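Ladefoged Gear Kit

The Ladefoged Gear Kit is a tabletop practice set for small robot arms, sold by a little company called Plallik out of Brillville. I've been keeping this entry up to date for a while now, mostly because I own the kit and keep getting asked about it (hi, robotics club!). It's made for people who want their arm to pick up metal parts and put them together, and it's a good bit harder than the foam blocks most of us started on.

Background

Plallik began by renting out used arms to schools. The gear kit came later, when Elif Naz Polat, who ran the rental desk, got tired of customers asking what they were supposed to do with the thing once it was plugged in. Her first version was a shoebox of parts from a scrapped printing machine. The version on sale today came out in May and still has a bit of that shoebox feel, which I love.

What you get

The standard box costs $200 and holds 52 metal parts: spur gears, plain discs, shafts and a few odd fittings. There's a printed booklet with the tasks and a gray mat to work on. The full bundle, at $749, adds a small arm called the Erinix, with a two-finger gripper and a wrist camera. If you already have an arm, skip the bundle – the gears are the good part.

The tasks

The booklet starts easy, with one gear on a bare mat, and then gets mean pretty fast. Most of the later tasks put the parts close together or let them lean on each other, so the arm has to pick out one gear without dragging its neighbors along. My favorite is the one I call "the little guy by the big plate." You want the fingers to come in on both sides of the small gear and line up with its hub before they close. Come in too low and you bump the disc, and then you get to start over.

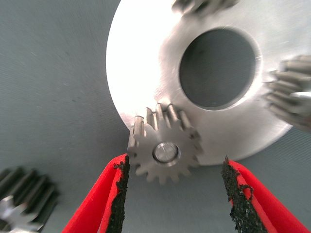

Wear and upkeep

Metal teeth are rough on grip pads, and the black pads on red fingers like these get crumbly along the edges and start to peel. Plallik rates a set for 700 grabs. I'd call that fair if you keep the squeeze setting low, and pretty hopeful if you don't! Spare pads come two pairs to a pack. Wipe the mat now and then too, as small dark specks show up on the camera and can throw off a picky vision program.

Reception

People in the club are split. The ones who write their own vision code tend to like the kit, since shiny metal under a strong lamp is a real headache and the booklet has a whole chapter on it. Newer folks find it a lot to take on. I'd still buy it again, though I wish the box had a proper lid – mine is held shut with a rubber band.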